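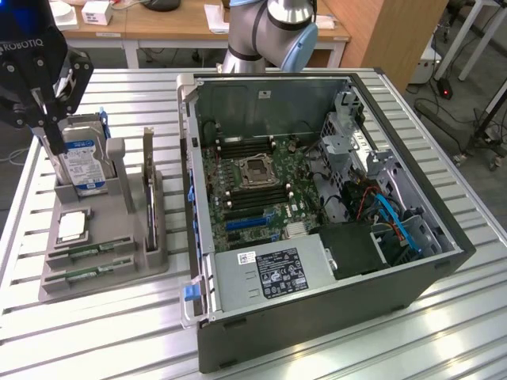
Cell helper wanted, Stolteo bench

Home | Jobs | Apply

Hi! I run the PC assembly cell at Flonatico and I need a second pair of hands starting in August. You'd wipe down gripper fingers, check the parts tray for wear and re-teach the slot positions when they drift (they do!).

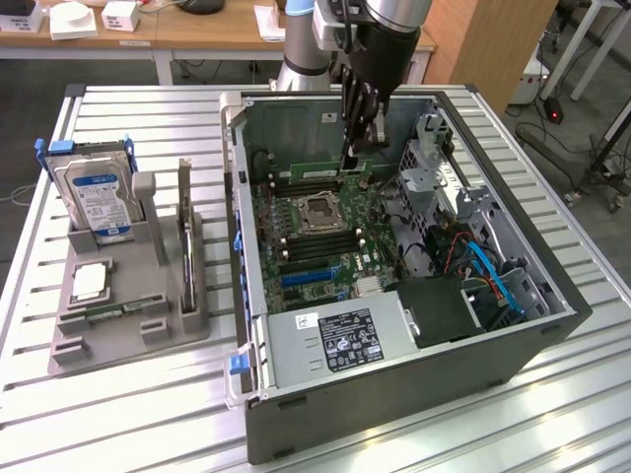 Do I need robot experience?
Basic hand tools and patience are plenty, and I'll teach you the rest.

Shifts start at 2 p.m. Write to me at the Flonatico front desk, box 312.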